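Parallelgreifer mit Viergelenk oder Linearführung? Handgelenkkamera und spiegelnde Oberflächen
Forum: Greifer & Endeffektoren
Beiträge: 6

c_tekin
20. Dezember 2019
Wir vergleichen gerade zwei elektrische Zweibackengreifer am selben Arm: den Proltmont mit Viergelenk-Kinematik und den Bestdale mit Linearführung. Masse mit Flansch beim Proltmont 385 g, der Bestdale liegt etwas darüber. Steuerung in beiden Fällen Moya, Kamera am Handgelenk.
Bisher 2.097 Greifzyklen, Ausschuss beim Proltmont 22, beim Bestdale 127. Der Unterschied kommt fast nur von flachen Teilen auf der Tischplatte. Hat jemand Langzeitwerte zum Lagerspiel beim Viergelenk?
Canan Tekin

randschicht
Die Zahlen wundern mich. Beim Viergelenk laufen die Fingerspitzen auf einem Bogen, der Abstand zum Tisch ändert sich also mit der Öffnungsweite. Flache Teile müssten damit schlechter gehen. Kompensiert ihr die z-Achse?

c_tekin
Ja, über eine Tabelle in der Moya, Stützpunkte linear interpoliert. Beim Bestdale ist die Ursache vermutlich die Backenhöhe. Die Serienbacken sind vorne zu dick, mit geschliffenen Backen haben wir noch nicht gemessen.

randschicht
Dann vergleichst du Backen und keine Kinematik. Bitte erst gleiche Fingerspitzen an beide, vorher sagt die Ausschussquote nichts aus.

T. Siriwardena
Sehe ich weniger streng. Wer den Greifer ab Werk einsetzt, bekommt genau diese Backen. Für die Kaufentscheidung ist der Wert brauchbar, für die Bewertung der Mechanik nicht.
Zum Lagerspiel: Wir haben seit Juni ein Viergelenk im Einsatz, Spiel an der Spitze messbar, für unsere Teile unkritisch. Mehr Ärger macht die Kamera. Vor glänzenden dunklen Flächen findet die Segmentierung Kanten, die es dort nicht gibt. Die Deckenleuchten kommen als helle Flecken zurück, und die Finger spiegeln sich ebenfalls. Feste Belichtung hilft etwas, die Automatik regelt auf die Reflexe und der Hintergrund säuft ab.
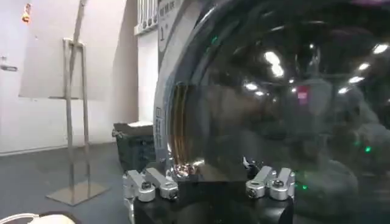

Blick der Handgelenkkamera: Gelenkglieder des Greifers vor gewölbter, spiegelnder Fläche.

demgate_user
Polfilter probiert? Wir haben an der Demgate-Kamera einen linearen davor. Kostet Licht, nimmt aber einen Teil der Reflexe weg.

T. Siriwardena
Bei gewölbten Flächen bringt der Filter nur in einem schmalen Winkelbereich etwas, und am Handgelenk ändert sich der Winkel ständig. Wir maskieren inzwischen die Fingerregion abhängig von der Öffnungsweite und verwerfen gesättigte Pixel. Die gespiegelten Finger bleiben trotzdem ein Problem, die liegen außerhalb der Maske.

randschicht
Tiefenbild dazunehmen?

T. Siriwardena
Liefert auf solchen Flächen bei uns Löcher oder falsche Abstände. Als alleiniges Kriterium ungeeignet.

c_tekin
Danke, die Maske über die Öffnungsweite übernehme ich. Backen für den Bestdale sind beim Schleifen, danach läuft die Reihe noch einmal mit identischen Spitzen. Die z-Tabelle hänge ich dann an.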